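Kornano hand-held gripper, pair
Sold by Jimiron. Page last revised January 27, 2026

The Kornano is a two-finger gripper you hold and work yourself. Two come in the box, with cables and a bag of spare screws. The maker calls it "maintenance free". We don't, and we sell it.

Expect to look after the fingers. The pads are soft and they pick up grease, crumbs and grit. Wipe them with a damp cloth every 200 grips. The leaflet says 2000, which Rodel Macaraeg in our workshop thinks was written by someone who had never opened one.

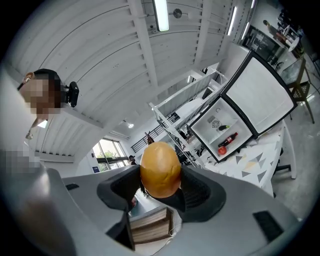 Pads closed on a round, bun-like item. Check for slip before you start.

Pads are sold in pairs. Change both, even if only one looks tired. We were told a set lasts 800 hours; our own gave up at 300. Your work may be kinder than ours.

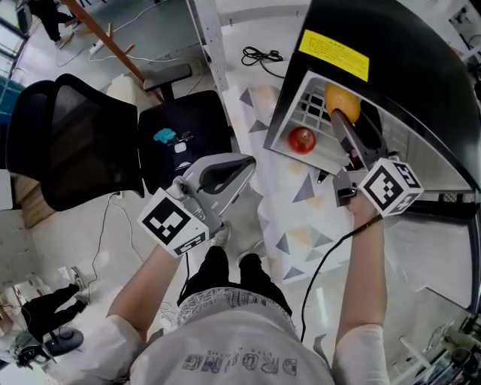

Cable strain is the fault we see most. The plug at the rear is a decent part, but the short length behind it takes every tug, and no warranty we know of covers a pulled cable. Reaching into a cabinet with one hand, as with the apple and orange on the rack, is when it tends to catch, so leave a good loop and keep it off the floor if you can. With the cable running down over a mat, it's easily trodden on. Dexter Bautista fits a clip at the wrist. It costs very little and ought to be in the box.

The marker tags are held by four small screws. Do them up by hand. If a tag has shifted, run the set-up again from the start; the "quick align" option has yet to convince us. 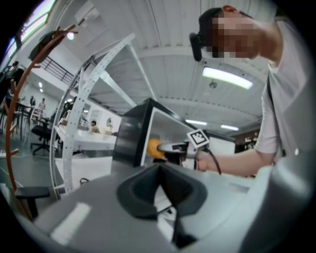
SPARES AND REPAIRS

Finger pads, pair: in stock
Rear cable: in stock
Marker tag, printed: to order
Body shell: ask first

Scuffs on the grey shell are harmless and we won't replace one for looks. Cracks are another matter. Send the unit to our Brurkport bench, marked for Leokadia Rutkowska, with a note of what it was doing when it failed.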